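Two different grippers on one robot, keep it that way or match them?
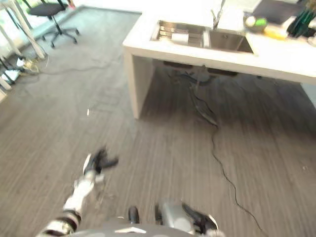

What should I compare first when picking between two parallel grippers for kitchen pickups?
Start with fingertip thickness and how close the closed fingers can get to a flat surface. Rated force matters less for light things like sponges and packets.

That is the short version of what I was told last time I posted. I want more detail now that I have both on the same machine. Left arm has the Plukum with the black fingers. Right arm has the Fevetti. The tasks are floor pickups and moving small things between the sink and the counter. Budget for a matched pair is 4,000 and I would like to spend less. Same controller on both sides.

My notes so far:
Plukum opens wider and is easier to line up from above. It closes slowly.
Fevetti closes fast and holds position better, but the housing is bulky and I have to tilt the wrist to get under a counter overhang.
Head camera smears badly when the base turns. Both grippers look the same at that point and I can't judge fingertip distance at all.

Does anyone run mismatched grippers long term?
- wcervantes

tinsnip_mo
I ran a mismatched pair for most of a year. It works if you write down which hand does what and stick to it. Where it hurts is the calibration. You have two tool offsets, two closing speeds and two sets of spare fingers. If you ever swap arms at the wrist you will forget to change one of those.

I would keep the Fevetti for anything that needs to stay put while the arm moves and use the other one for picking things up off the floor.

deltabelt
Disagree with keeping both. If you are recording runs to train on, a mismatched pair means the left hand data does not help the right hand much. Match them and take the loss on resale. I would match on the Plukum, because slow closing can usually be fixed in the settings and a bulky housing can't.

wcervantes
@deltabelt I had not looked at the closing speed settings. The default profile is what came on it. Where is it?

deltabelt
In the controller, under the tool profile. There is a speed limit and a separate force ramp. People raise the first one and leave the second, then say nothing changed. Raise both. Go in small steps and try it on something soft.

Ovenmitt
I don't think the camera question should be at the bottom of the list. If the head view smears every time the base turns, you are comparing grippers with bad eyes. Fix that first. Lock the exposure short and add light. If the picture gets too dark, turn the gain up and live with the noise. Noise is easier to work with than blur.

Also slow the base down near the counter.

tinsnip_mo
Short exposure helps but I would put a wrist camera on at least one arm before touching the head camera. For floor pickups the head is too far away to judge the last inch, blur or no blur.

Ovenmitt
A wrist camera is one more cable to snag at the elbow. I had one on an Undska arm and took it off in October. The connector worked loose twice and I spent more time on the strain relief than on picking. The head camera with a short exposure was good enough for sponges and bottles.

tinsnip_mo
Then it was routed badly. Run it along the inside of the forearm with slack at each joint and it lasts. Mine did.

wcervantes
OK, I did some of this on Tuesday. Locked the exposure, raised both settings on the Plukum, and ran the same sponge pickup with each hand, starting from a parked base.

Between the two hands I logged 222 tries. The Plukum missed 10 and most of those were me lowering it too far to one side. The Fevetti missed more than that, nearly all of them because the housing touched before the fingers were low enough. I did not count the ones where I stopped early.

Closing speed on the Plukum is fine now. It is still slower than the Fevetti but I don't wait on it.

deltabelt
That is about what I would expect. Sponges favor it though. Try a full bottle before you order the second one. Wide fingers with thin pads tend to let a smooth bottle rotate when the wrist turns.

tinsnip_mo
Agree on the bottle. And do one batch with someone else driving. You already know how to tilt the Fevetti and you have less practice with the other, so your numbers may be off in either direction.

wcervantes
Fair. I will do bottles next and get a second driver. If the Plukum lets them rotate I'll try thicker pads before giving up on it. Leaving the wrist camera until after that.

Does anyone have a part number for the thicker pads? The store page only lists the thin ones.

Ovenmitt
I never found one. I glued a strip of rubber sheet over the thin pads and trimmed it with a knife. Redo the zero position afterward or it will think it is holding something when it's closed.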